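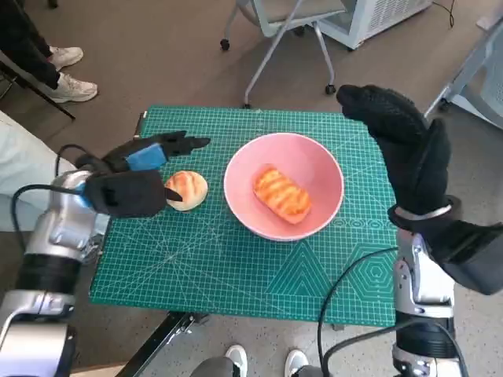 Play bread on a green cutting mat, with a pink bowl to put it in.

Opinion > Play and Making > Toys

Give me toy bread over toy pizza any day! I have felt this way for years and I'm finally writing it down, mostly for my friend Cirilo Beltrán, who thinks the plastic pizza with the peel-apart slices is the high point of the whole pretend kitchen.

Pizza tells you what to do. You pull the slices apart, you push them together, you serve them, and then you're finished (usually in under a minute, if my nephew is any guide). A bun leaves everything open. It can be breakfast. It can be a sick bun who needs a nap. Last October, at the Saturday-style swap they hold at the Figueroa library in Merthorpe, I watched a girl of 3 sell one round bun to the same grandfather over and over, at a new price every time, and the top price was 60 dollars. He paid it!

And the good ones are so lovely to look at. Somebody sat down and thought about that crackled top, the kind you get on a pineapple bun, and then kept the base pale, the way a real one is where the heat hasn't colored it. The long roll has its darker toasted stripes. I don't know who paints or molds these things for a living, but I'd like to shake their hand.

14 comments · 9 shares
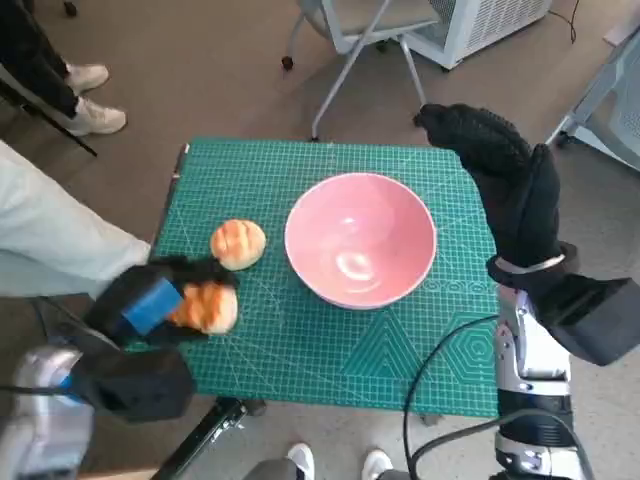
Faisal Marwat

My other strong feeling is about bowls. Most play food sets come with too much: a tray, a tiny register, tongs that don't close, a basket with a lid that goes missing by lunch. Leave it all in the box. Put out one bowl from your own cupboard, wide and low, in a color that isn't the color of bread. Pink is wonderful for this. Golden brown looks terrific beside it, and an empty pink bowl next to a couple of rolls is about as clear an invitation as you can make.

Then there's the surface, and here I get a little evangelical. Use a cutting mat! The green gridded kind, from the sewing drawer. On a bare table the buns are just on a table, but give kids a grid and they start having ideas about it. Squares turn into shelves, or streets, or ovens. The diagonal lines are roads for deliveries. When my sister's family moved out to Destville, her two boys ran a bakery on one for over 7 weeks, and every roll had an address.

Cirilo says I'm overthinking a bun. He's welcome to his pizza. I'm going back to the swap in Merthorpe with a bag for the bread, and if anyone there has a spare one with the stripes on top, I'll trade two rounds for it.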